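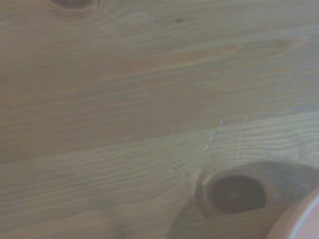
Unit 2: Reading a softwood surface
Tutor: Amado Policarpio
Handout issued 3/6/18

Bring this sheet to the Maglaya workshop with a pencil and a soft cloth.

1. Grain
Look along the board before you touch it. Growth lines in pine run in long wavy streaks, crowded in some places and spread out in others. Colour changes with them, from pale beige to a warmer reddish band. Note which way the lines rise, as you will sand in that direction.

2. Knots
Grain bends round a knot and is harder there. Go lightly. Mark each knot on your sketch, including any you can only see part of.

3. Marks on the surface
Pale specks may be dust or small chips. Wipe first, then look again. A fine dark line running across the grain may be a scratch or a crack. Draw a fingernail over it. If the nail catches, write "check" beside it and ask me.

4. Edges and corners

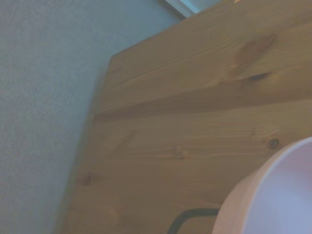

Corners take most of the knocks on a table or board, and a slightly rounded one wears better than a sharp one. The edge often looks darker than the top. Check it from the side, in low light if you can.

Sanding: start with 96 grit on the Olovari block and finish with 300. Keep off the edges until the second grade.

Reading for next time: Pilteo notes, page 17. Finished sketches go in the Zeko folder by the first week of April.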